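How to Swap a Widespread Bathroom Faucet Without Moving Out

A widespread faucet is the kind with a spout in the middle and a handle on each side, all separate. People who sell them call this elegant. People who install them are lying on their backs in a cabinet, calling it other things.

Start by measuring your holes, center of one handle hole to center of the other. I skipped this on our house on Fleury and got to know the returns desk at Stanico quite well.

Next, shut off both valves under the sink and open the old faucet until it quits running. If a valve won't turn, don't get out the big wrench. Shut off the house and plan on a new valve.

Put a towel down and a bucket under the supply lines. Disconnect them, then loosen the nuts under each handle. A basin wrench helps. Mine cost less than the pizza I ordered when I gave up for the night.

Lay out the new pieces before any of them go in a hole.

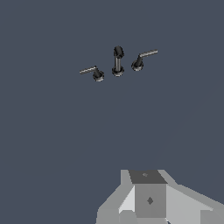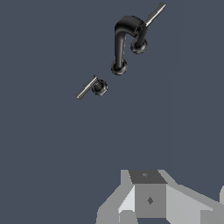
Check which handle is hot. The valves are often marked underneath, where you'll never see the mark again, so look now. Hot goes on the left.

Set the spout first, with its gasket or a thin ring of putty, whichever the instructions ask for. Natural stone can stain from ordinary putty. Then drop in the handles, hand-tighten everything, and come back up to see how crooked it is. Straighten, then snug the nuts.

Connect the hoses, turn the water on slowly, and wipe every joint with a dry paper towel. Check again in 2 hours. Leave the bucket there overnight anyway.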